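# Tovar 24 daypack: one season of dust

I bought the Tovar 24 in September for the kind of hiking I do, meaning state parks with a pit toilet at the trailhead and a sign about rattlesnakes. The number is liters. The store's scale of optimism is its own.

It replaced an Ustell that had been with me for six years and smelled like it. My friend Soledad Montes, who walks faster than I do and mentions it, has the same pack in the smaller size.

**Carrying.** With 3 liters of water, lunch and a fleece, the hip belt does its job and my shoulders stopped complaining by the second mile. The back panel claims to breathe. On the climb to the old fire lookout, nearly 1,686 feet of gain if you believe the board at the bottom, it held its breath along with me.

**Pockets.** The side pockets will take a tall bottle and give it back without a wrestling match. The map pocket on the lid is fine for a folded park map and useless for a guidebook. There is also a tiny zippered thing inside one strap that fits a house key or a single sad cough drop.

**Cleaning.** The tag says hand wash only, cool water, hang in the shade. Red clay had other plans. I did the tub twice, then the straps with a toothbrush, and the bottom panel is now a permanent souvenir.

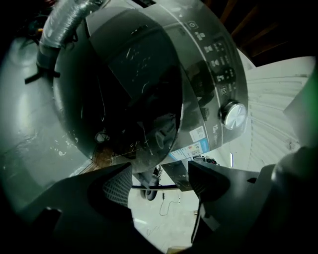
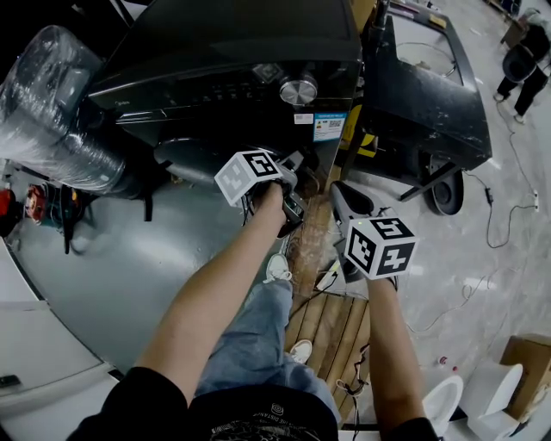 *The washer's round door, top; control buttons and the silver knob, bottom.*

The rain cover lives in its own pouch and is a cheerful orange. It flapped loose once on a ridge, and Soledad fetched it out of a juniper — I was told this would be remembered. Tightening the drawcord until it squeaks seems to help.

**Gripes.** The sternum strap whistle is audible to the person wearing it and possibly to one nearby bird. The zipper pulls click on every step until you tape them.

Would I buy it again? Yes, on sale, in brown.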